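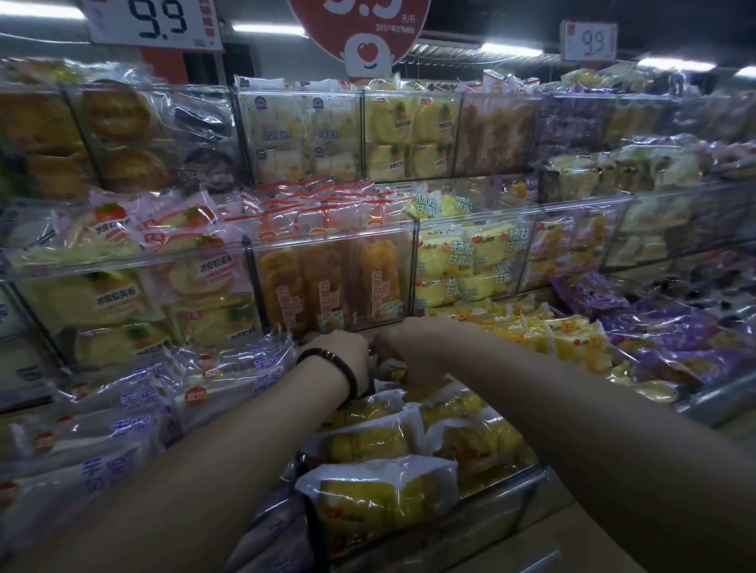

Figure 1. Hand work at a bulk bakery display. Individually wrapped items are held in clear bins sorted by product.

Skidatgate Program on Everyday Tasks
Progress Report to the Abernathy Fund, Second Reporting Period

1. Purpose of this report

This report covers the second period of the grant made by the Abernathy Fund to study whether present-day machines can take over routine chores in shops and homes. It sets out the work completed, the results to date, the changes made to the plan, and the work proposed for the next period. Financial statements are submitted separately.

The grant agreement asks one question: which ordinary chores can a machine now do, without help, at a standard the person responsible for the work would accept? The Fund has asked that answers be given chore by chore, and this report follows that request. The first report dealt mainly with equipment and site agreements. The present one contains the first test results.

2. Summary of findings to date

The machines under study can complete a number of single steps well. They cannot yet complete most whole chores. A typical machine can pick up a wrapped item, carry it a short distance and set it down. Tidying a full bin of such items, so that the labels face the customer and nothing is crushed, remains beyond both of the systems tested.

Of 119 scored trials in the shop-floor series, 70 were completed without a person stepping in. A further 30 were completed after one or more corrections by an operator. The remaining 19 were stopped. These totals include easy and hard chores together and should not be read as a general success rate. Nearly all of the unassisted completions came from single-item chores.

The household series began later than planned and is reported in words only. Its scored trials will appear in the next report.

3. Systems under study

Two systems are in use. The Nulside unit is a two-armed machine on a wheeled base, supplied with parallel grippers. The Neleck unit is a single arm on a fixed stand, supplied with a suction tool and a soft three-fingered hand that can be exchanged by an operator. Both were used as delivered, apart from the addition of a padded guard to the Neleck stand at the request of our safety reviewer.

Neither supplier has taken part in scoring. Both received the list of chores in advance, as the grant agreement requires, and both were given the same number of practice hours.

4. Shop-floor chores

4.1 Choice of chores

Chores were chosen after a period of watching people work in food retail. Bulk bakery displays were given particular attention. The display in Figure 1 shows the difficulty clearly. Buns, cake rolls, loaves and sponge cakes sit in neighboring bins, most of them in thin, shiny film, and the acrylic fronts and dividers throw back the ceiling lights. Two hands are at work together beside the orange bin, one of them tucked behind its clear front panel. A machine doing the same work would have to reach over or around that panel, find the edge of a soft package among others of the same kind, and avoid pressing on its neighbors.

Five chores were set for the first series: moving one item from a tray to an empty bin; filling a bin from a carton; removing a misplaced item; turning items so that the product name can be read; and leveling a heap so that it does not spill over the front edge. All trials were carried out on a mock display in the Skidatgate test hall, stocked with wrapped bread and cake bought for the purpose.

4.2 Results by chore

Moving one item. Both systems performed this chore reliably. The suction tool on the Neleck unit was well suited to flat packages with a smooth face. It did less well with loosely wrapped buns, where the film lifted away from the product and the seal was lost.

Filling a bin. The Nulside unit filled a bin to half depth in most trials. Above that level, its grippers began to disturb items already in place. The Neleck unit was slower but caused less disturbance. Several items were dropped from too great a height by both systems, and a number of sponge cakes were judged unfit for sale as a result.

Removing a misplaced item. Finding the item was seldom the problem. Packages of a different color were identified promptly, even under bright overhead lighting. Taking hold of the item was harder when it lay partly beneath others. In such cases the machines often took hold of two packages at once, or pulled the wrong one.

Turning items to face the customer. This was the weakest result among the five. A person turns a small package between the fingers in a single motion. Each machine had to pick the item up, place it on a clear surface, take hold of it again from another side and return it. Where no clear surface was available, the trial was stopped.

Leveling a heap. The Nulside unit used both arms for this chore and gave some encouraging results with firm items. With soft items it tended to push the heap to one side. Reviewers disagreed on what should count as level, and the scoring sheet has been revised accordingly.

4.3 Time taken

Speed was recorded but was not part of the pass standard. In every chore, the machines were slower than the shop workers who served as our comparison group. The gap was smallest for moving one item and largest for turning items. Time spent by operators in setting up, correcting and restarting the machines has been logged separately. We recommend that the Fund give this figure as much attention as the completion count when the series is finished, as it bears directly on whether a shop would save any labor.

4.4 Damage and cleanliness

Torn film was the most common form of damage, followed by crushed product. Items with torn film were removed from the trials and discarded. The cleaning routine for the grippers was found to be too long for use in a working shop, and a shorter one is being drafted with advice from a food safety specialist. Until it is approved, no trials will take place on displays that are open to customers.

5. Household chores

Work in the model apartment was delayed by repairs to the floor, which was not level enough for the Nulside base. The repairs were completed in February and practice runs have since begun on three chores: putting away groceries, clearing a table and folding towels.

Early impressions are consistent with the shop-floor results. Boxes and cans are put away without much trouble when the cupboard door has been left open. Opening the door and holding it while reaching inside remains unreliable. Plates are cleared one at a time, and cutlery is often left behind. Towels of a single size are folded to a fair standard if they are first laid flat by a person – a step that most households would regard as part of the chore.

Soft wrapped foods were added to the grocery chore so that results may be compared across the two settings. The model apartment offers more free surface than the mock display, and we expect this to help with turning and placing.

6. Changes to the plan

Three changes are reported for the Fund's approval.

The number of household chores has been reduced from six to five. Window cleaning has been withdrawn, as neither system can reach the upper panes safely.

A category of "completed with help" has been added to the scoring. Under the original plan, a trial in which an operator freed a single caught wrapper was recorded in the same way as one that failed at the first step. Reviewers considered this misleading.

The daily trial session now begins at 7 a.m. Stray sunlight on the clear bin fronts later in the morning had affected the cameras of both systems. Trials under changing light will be run as a separate set.

7. Risks

The main risk to the schedule is the supply of replacement fingertips for the soft hand. These wear quickly against the edges of the acrylic bins, and delivery has been slow. A second source is being sought. There is also a risk that results from a mock display will not carry over to a busy shop, where stock changes during the day and customers reach into the same bins. A supervised trial outside opening hours has been discussed with one retailer, and terms are not yet settled.

8. Work proposed for the next period

The program will complete the remaining 29 shop-floor trials, most of them in the turning and leveling chores, and will begin scored trials in the model apartment. The comparison group will be extended to include people with no retail experience. A short paper on the handling of film-wrapped goods will be prepared for shop managers, in everyday language, and a draft will be sent to the Fund for comment before release.

The Fund's representatives are invited to attend a trial session at Skidatgate. Visits can be arranged on any working day and, by prior agreement, on a Saturday.

Submitted on behalf of the Skidatgate Program on Everyday Tasks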